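How does a robot tidy a table?

Putting things into a box is easy for you. You look, you reach, you let go. A robot needs a program to do each of those jobs, and the program has to learn them first.
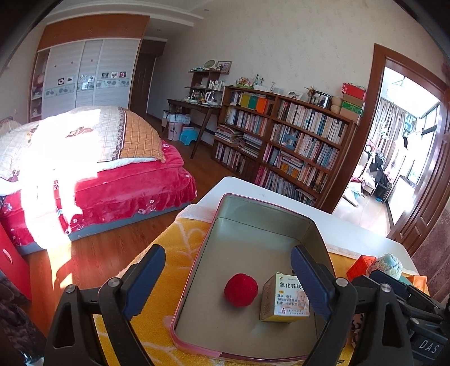 Reading time: 5 minutes

Step one: finding things

A computer sees a picture as a grid of numbers. Each number says how bright a tiny dot is, or what colour it is. The part of the software that turns those numbers into "tin", "ball" or "towel" is called perception.

A fuzzy red ball in a grey tin is quite easy to find, as the colours are so different. A small box with writing and a baby's face on it is harder. From the front it looks one way and from the side it looks another, but the program must give the same answer both times.

Step two: making a plan

Next comes planning. The software chooses what to pick up and which way the fingers should go. Ylva Dalen writes planning software called Geltia. It tries out 300 paths inside the computer before it picks one. Most are thrown away because the fingers would bump into something.

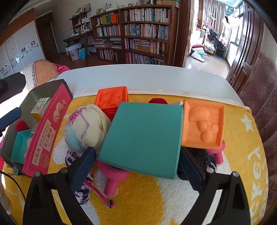 Crowded tables make planning slow. If a box is leaning on a block, moving the box may make the block slide. If something knitted is lying close by, a finger can catch in it. Geltia gives each path a score, and a path that passes too near other objects loses points.

Soft things are the worst. A block keeps its shape when you squeeze it. A hat does not, so the plan has to allow for the hat changing shape on the way.

Step three: moving the fingers

The last part is control. It checks where the fingers are, compares that with the plan and makes a small correction. Then it does the same again, many times a second. Sekar Purba, who looks after the control program, says that closing the fingers gently took him until June to get right.
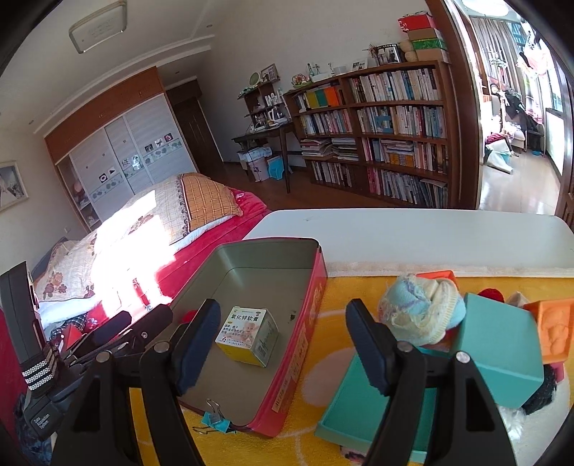 Words to know

Perception: working out what is in a picture.

Planning: choosing what to do before doing it.

Control: making small corrections while moving.

Gripper: the fingers that hold things.

Try it yourself

Put five small things and an open box on a towel. Ask a friend to close their eyes and be the robot. You are the software, so you may only say "left", "right", "forward", "back", "down", "open" and "close". Swap over when everything is in the box.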